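To: Tendetel users list
From: Umine Simulation Support Office
Date: 7/3/18
Subject: Re: Keyboard control of the simulated arm, tabletop set

The Office thanks the Derkau group for its message, which is quoted in part below. The reply is sent to the whole list, as several member sites have raised similar points.

> We have begun recording demonstrations by remote control on the
> tabletop set and would be grateful for guidance on two matters.
> First, our operators are unsure how far the starting layout may
> differ between one demonstration and the next. Secondly, we should
> like to know whether a recording in which an object has been knocked
> over must be discarded, or whether it may be handed in with a note.
> At present our operators differ in their practice, and 17 recordings
> are being held back until we have an answer.

On the first matter, the layout is loaded from the scene file and should not be altered by the operator. The trophy task uses the crowded layout, in which both trophies stand at the front of the table, with the speaker and the two plants behind them. 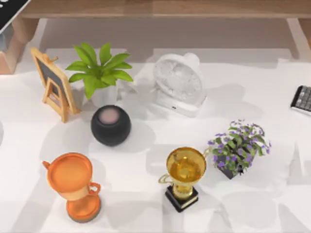
Tendetel Users Bulletin, Issue 10

Operators should check the layout on screen before taking control. Small differences in viewing angle between sites are accepted. If an object is missing, the scene file should be loaded again and the attempt started afresh. Objects must not be pushed into position with the arm before recording begins, as such movements have in the past been saved at the head of the file and taken for part of the task.

The easel, the fan and the plants are there to make the work harder and are not to be handled in this task. Contact with them should be avoided where possible. A light touch that leaves the object in its place need not be reported.

On the second matter, the rule adopted in September applies. A recording in which an object falls is to be kept and marked with the code F, together with the name of the object. It must not be trimmed. The set now holds 531 recordings, of which only a small part carry this code, and the Liao group has asked for more of them for its work on recovery from mistakes.
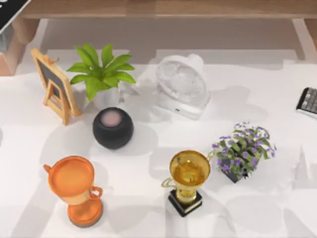 Marking has been uneven between sites, and the Office asks that the following practice be used from now on. Code F is given for any object that no longer stands on its base when the recording ends, whichever object was the target. The orange trophy on its side, with the gold one still upright, would therefore be entered as F, orange trophy, and nothing would be entered for the gold. A leaning object which is still on its base takes code L. Where the operator has set a fallen object upright again before the end, code R should be used, and the time of the fall given in seconds.

The Derkau recordings now being held back may be handed in once they have been marked in this way. They need not be made again. Where the operator can no longer say which object fell, the last stored view should be consulted before the code is entered.

Sites are also reminded that hand guiding of the real arm is covered by separate instructions, and that files made by that method must not be placed in the same folder as those made by remote control. Two sites have done so since the last release. The Office will move the files already received, but asks that the folders be kept apart in future.

Operators who are new to the keyboard controls should complete the practice task before recording. Practice files are not to be sent in. The hand controller may be used in place of the keyboard if the site has one, and the choice should be entered in the header of each file.

Further questions may be sent to this list. Requests for changes to the scene file itself should go directly to the Office, quoting the layout number and the version of Tendetel in use.

Simulation Support Office
Umine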